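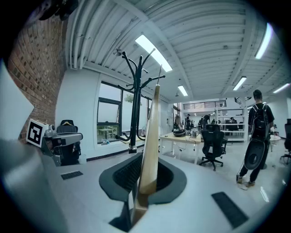
What makes a coat rack work well in an open-plan office?
Mostly the shape and spacing of the arms, plus a base that stays put when all the weight ends up on one side.

That was the starting point for our October project, Plundden, and we had a great time with it! We picked the black metal rack by the window because everybody walks past it, and because a curved base looks so much less steady than four straight feet. (We were wrong to worry.)

We loaded it with coats from the Begum studio next door, first evenly, then all on one side. Over the whole project we logged 391 hangings. The rack tipped in 8 of them, every time with a wet winter coat on the outermost arm and nothing opposite.

Hangers were the fun part. A coat on a hanger sits farther from the trunk than a coat on its loop, so it pulls harder, but it also dries faster and keeps its shoulders. Our test users loved the plain wood ones, and so did we. In the survey, 88 percent said they would use a hanger if one was already waiting on the rack. 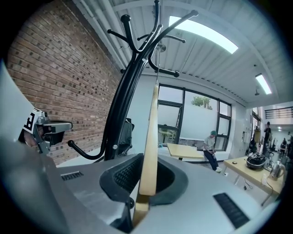 Fig. 2. Wooden hanger and the black metal coat rack, brick wall to the left.

Next we want to try a heavier base ring and a lower hook for bags, which tend to end up behind the trunk where they are hard to reach. Hostent has offered us a second rack to compare, and we can't wait to start bending arms!

8 comments
88 shares

Related projects
Mondel: a folding shoe bench
Quieter chairs for shared rooms
Umbrella stands that drain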